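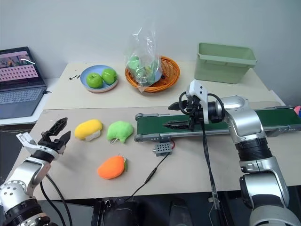
Fruit Waste in Shared Student Kitchens
Group report, Household Food module
Leandro Alcaraz, Morena Ferri, Alvar Haugen
Handed in 09/08/2026

1. What we wanted to know

How much fruit gets thrown out in shared kitchens, and why. Vegetables were in the first plan too but we dropped them, too many kinds and people cook them at different times. Fruit is easier. You either eat it or it sits there.

We picked two houses, Ralow and Trarklow. Both student houses, both with one big kitchen per floor. Ralow has a shared fruit shelf, paid for out of the house money. At Trarklow everyone buys their own and writes a name on it (or doesn't).

2. How we did it

Ran for 7 weeks, most of it in July. Each kitchen got a lidded tub for fruit waste only. Peel and cores went in the normal trash, the tub was for whole or half eaten fruit. We weighed the tubs when we could get in, usually evenings. Leandro did Ralow, Alvar did Trarklow, Morena did the spreadsheet and the interviews.

We also left a paper sheet next to each tub. One line per item: what it was, why it went. People filled it in pretty well at the start, then less. At Trarklow the pen dissapeared twice.

In total 136 lines on the sheets that we could read and use. Lines like "gross" with no fruit named were left out.

3. Results

Bananas first, by a long way, in both houses. Then peaches and nectarines, then berries. Apples and oranges hardly showed up.

Reasons people gave, most common first: too ripe or soft, mold, forgot about it, went away for the weekend, bought too much. A few people wrote "not mine", meaning they cleaned out somebody else's. Mostly Trarklow, as you would expect.

Weights. The worst single evening was 700 grams in the Trarklow tub, nearly all peaches, after a heat wave. Ralow never had an evening like that. Its tub was lighter most weeks but there was something in it almost every time.

Interviews: we talked to Samuele Sartori at Ralow, who does the shopping for the shelf, and to a few people at Trarklow. Samuele buys from the Pugh market because it's cheap by the crate. He said the crate is the problem - the price is good but it all ripens together. He has started splitting crates with the floor above and thinks it helps. We have no numbers on that.

At Trarklow people said they buy small amounts but then eat out and forget. Several keep fruit in closed bags in the fridge and don't look at it again. One person had no idea the grapes at the back were hers.

4. Problems

Missed weighings. We lost 2 at Trarklow when the kitchen was locked for painting. Those weeks are blank in the table, we did not fill them in.

The scale was changed partway, first one ran out of battery and the spare reads in bigger steps. Small amounts after that are less exact.

Also people knew we were weighing. Someone at Ralow told us they ate a brown banana so it wouldn't go in the tub. So the real waste is probaly higher than ours.

House sizes are not the same and we should of divided by number of residents. Some moved out over the summer and we didn't track who, so we can't do it now.

5. What we would change

Ask for resident lists from the start. Use one scale. Tie the pen down. Put the sheet on the fridge door, not by the tub, people read the fridge door. Paltitz house offered to join for the fall round and it has a shared shelf like Ralow, so there would be two of the same kind to compare.

Thanks to Morena Marchetti for lending the tubs and for comments on the draft. Raw sheets are in the blue folder in the department office, table is on page one of the appendix.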